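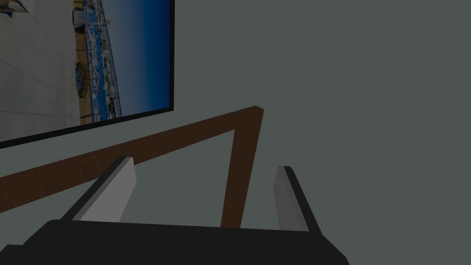

How long does it take a grown adult to learn to swim?

Five months, in my case, to get from holding the wall to doing a length without stopping. I started in January at the Haslam pool, in the slow lane, wearing a suit I bought in the wrong size. My teacher was Lorena Vergara, who has been teaching adults for years and has a voice that carries over any amount of splashing.

I'd always told people I could swim "a bit." What I meant was that I could stand in the shallow end and look relaxed. The first lesson was all breathing out underwater, which sounds like nothing until you're the one doing it. I came up coughing, went down again, came up coughing. There were six of us and we all sounded like seals.

Then came floating. I hated floating! My legs went straight down every single time, and Lorena kept telling me to look at the ceiling and push my belly up. I know that ceiling very well now – it has a brown stain over lane two that looks like a boot.

By spring I could get across the width on my front, gasping, and I called my sister from the parking lot to tell her. She's been swimming since she was four and was very nice about it.
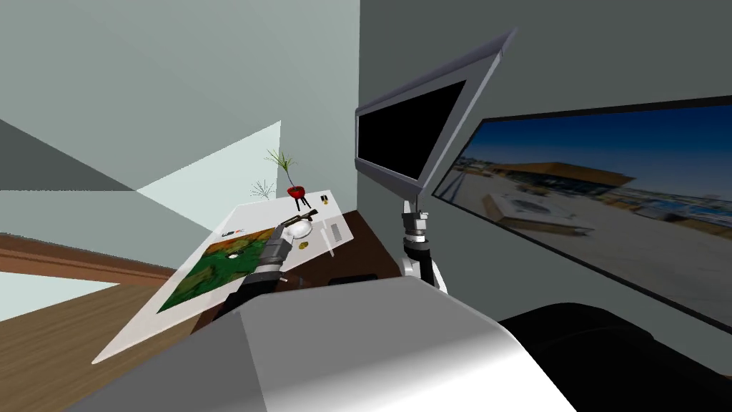 What do you need to buy before your first lesson?

A suit that stays put, goggles that don't leak and a towel will get you through the first couple of months. I bought far too much. I got the fins, the nose clip, the fancy drawstring bag and a waterproof watch, and the watch told me one evening that I'd swum 3000 yards when I had done four widths and a lot of talking. It lives in a drawer now.

Goggles are the one thing I'd spend time on. Press them to your face without the strap, and if they stick for a second or two, they fit. I went through three pairs before Daryna Harasym, who shared my lane, let me try hers, and I went home and ordered the same ones that night. They were about 20 dollars and I've had no trouble with them (apart from leaving them on the bus once).

Oh, and flip-flops. The floor between the showers and the pool is freezing at seven in the morning, and somebody has always dropped a bandage on it.

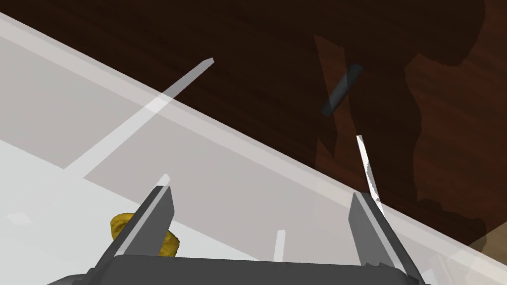 The part I still struggle with is breathing to the left. On the right I'm fine, I turn, I get my air, off I go. On the left I seem to lift my whole head like a turtle and then everything behind me sinks. Lorena has me doing it with one arm out in front and a kickboard under it, and it's slowly getting less ugly. Daryna says to hum while breathing out, and I do hum, usually the same four bars of the same song.

We're moving to the deep end next month. I've been down to look at it twice already, from the side, with my shoes on.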